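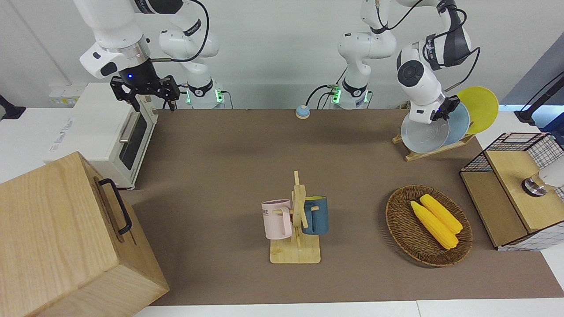 Two arms at the bench: one over the toaster oven, one at the plate rack.

Workshop Tips > Arms & Automation
February — by Uliana Prokopenko

Setting up a two-arm kitchen bench

Lay a mat first and mark its corners on the tabletop with tape. Every taught position depends on it.

Bolt both bases before routing cable. Leave 6 inches of slack at the wrist — less will tug at full rotation. Turn each joint through its range by hand, power off, and watch the loops.

Teach the plate rack at 18 percent speed. Approach from above and stop 4 mm short, then close the gripper. Keep the oven unplugged until the door path is repeatable over 12 runs.

Contact Pelbridge Shared Workshop | © Pelbridge | Back to top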